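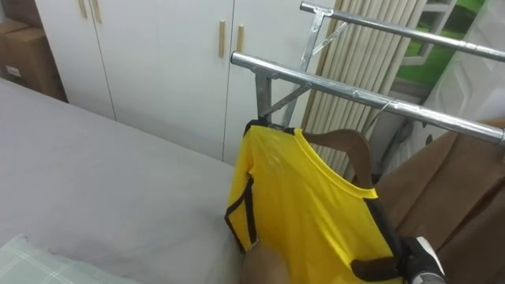
VISITS AND OPEN DAYS

Pravmont test flat, February

Tolteck opened its test flat at Pravmont to visitors for an afternoon in February. The flat is used to try out household robots on ordinary jobs, and the bedroom is where the clothes work is done. I went mainly to hear about the stoppage in the autumn, which the company had mentioned in its invitation without saying much.

The bedroom is small, with a bed on one side and a chrome clothes rack beside it. The robot works at the rack with two arms. For the yellow jersey, one hand pinched the cloth low down on the right while the other held the hem from underneath. The jersey is a useful test piece, according to Amancay Godoy, who runs the trials, as thin mesh gives the gripper very little to feel.

Thin cloth was also the cause of the fault. During an evening run the robot closed on a shirt and recorded that it had missed. It closed again, harder, and then pulled. The hanger stayed hooked on the rail and the rack came over towards the bed. The arms should have stopped as soon as the load rose. They carried on for almost 2 seconds, until the operator pressed the stop button. The operator was on the far side of the bed and was not hurt. One of the rack's rails was bent.

Godoy took us through the log on a screen in the hall. The force limit had been set correctly, but a software update had applied it to the left arm only. The right arm was still using the figure for lifting boxes. The check meant to catch this had been run with the arms empty, and it passed.

Work stopped while Nedelcu, the firm that supplies the arms, looked at the earlier records. Of 3,523 runs at the rack, 235 showed the right arm going over the limit for a short time. None of those had been reported, as nothing had fallen.

Three things have changed. Both arms are now checked against a weight before each session. The robot may try a grip twice and must then let go and wait. There is also a line taped on the floor of the flat, and visitors were asked to stay behind it.

I asked whether the rack should be fixed to the wall. Godoy said they had talked about it and decided against it for now, as people do not fix theirs at home. Gatament, which will take the robot for a trial in sheltered housing, has asked to see the new checks first. No date has been set.

The flat is a ten-minute walk from the bus stop, and there is no parking.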